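Search the Help Pages

Reader Reviews: Frequently Asked Questions

Who may post a review on Bundden?

Any registered reader aged 15 or older may post a review. An account must be confirmed by email before its first review is displayed. Authors and publishers may hold accounts, but they may not review their own titles or titles in which they have a financial interest.

Must I have bought the book here?

A purchase is not required. Reviews from readers who obtained the book through Bundden carry a "Confirmed Copy" label. Library loans, gifts and copies bought elsewhere are welcome and appear without the label.

How long should a review be?

The minimum is 200 characters. Star ratings may be left without any text, but they are counted separately and do not appear on the book's main page.

May I review an advance copy?

Advance copies may be reviewed if the source is stated in the first line. Publishers such as Plekis supply these copies on the understanding that the reader's opinion is free — favorable or otherwise.
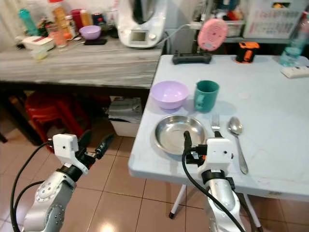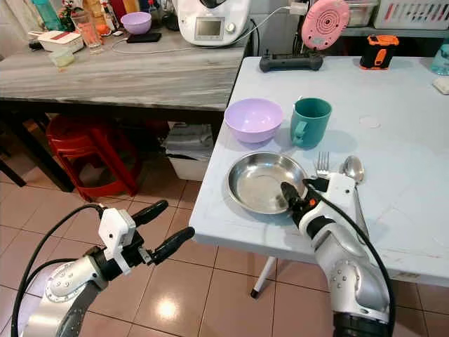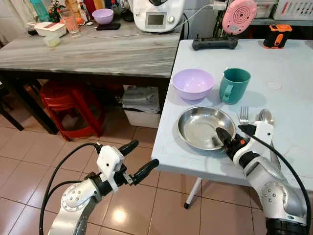
How soon will my review appear?

Most reviews are displayed within two working days. Reviews submitted on a Friday are normally read on the following Monday.

Why was my review removed?

Reviews are removed if they contain personal attacks, copied text, links to shops, or an undisclosed connection to the author. In June the moderation office read 231 reported reviews and removed 139 of them. A notice giving the reason is sent to the account holder in each case.

Can an author ask for a negative review to be taken down?

An author may report a review under the same rules as any other user. A low rating is not grounds for removal.

How do I appeal a decision?

Reply to the removal notice within 15 days. Appeals are read by a member of the Wickramasinghe Panel who took no part in the first decision. The panel's ruling is final.

Are reviews shared with other sites?

Reviews are shared with Etus, our catalog partner, under the display name you have chosen. You may turn off sharing in your account settings at any time — existing copies are then withdrawn at the next catalog update.

Share 15
Comments 0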